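Release-Check vor dem App-Update: Sicherheit und Berechtigungen

Geprüft wird der Build von Dodumano, Testgeräte laut Liste. Bitte alle Punkte abhaken und Kommentare gleich dazuschreiben, die helfen beim nächsten Mal enorm!

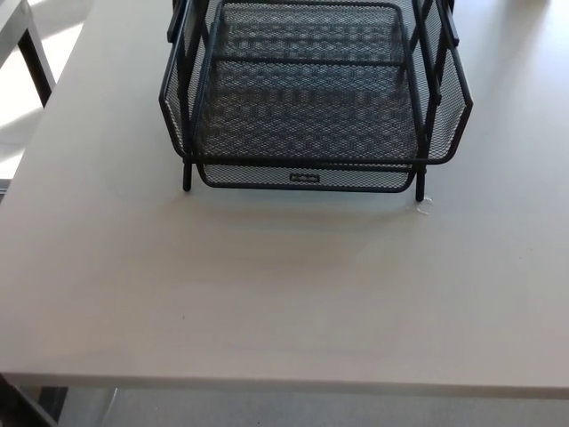

Geprüft und kommentiert von Umesh Sengar | 25. November | Team Kitholm

1. Standortfreigabe erst bei der Kartensuche
OK. Endlich fragt die App nicht mehr beim Start! Fühlt sich gleich viel freundlicher an.

2. Abmeldung nach 15 Minuten ohne Eingabe
OK. Auf allen 6 Testgeräten sauber, auch im Flugmodus (das war mein Sorgenkind).

3. Sperre nach 5 falschen PIN-Eingaben
OK, aber der Hinweistext ist auf kleinen Displays abgeschnitten. Ticket liegt bei Isside.

4. Keine Zugangsdaten im Protokoll
Offen. Beim Absturztest stand die Mailadresse im Klartext drin, Passwörter zum Glück nicht. Muss vor dem Release raus.

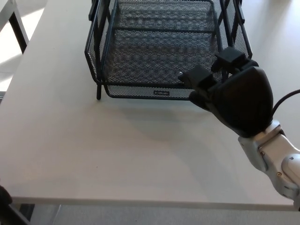

Für den Nachtest bitte wieder den Absturz über das Debug-Menü auslösen und das Protokoll komplett durchsuchen, auch die älteren Einträge.

5. Fremdbibliotheken aktuell
OK. 86 Pakete durchgelaufen, keine bekannte Lücke. Der neue Scan von Lockwood ist richtig flott, große Empfehlung!

6. Konto in der App löschbar
Teilweise. Löschen klappt wunderbar, die Bestätigungsmail kommt nur auf Englisch. Übersetzung ist für Januar eingeplant.

Freigabe: noch nicht erteilt, Punkt 4 offen.
Nachtest: Sengar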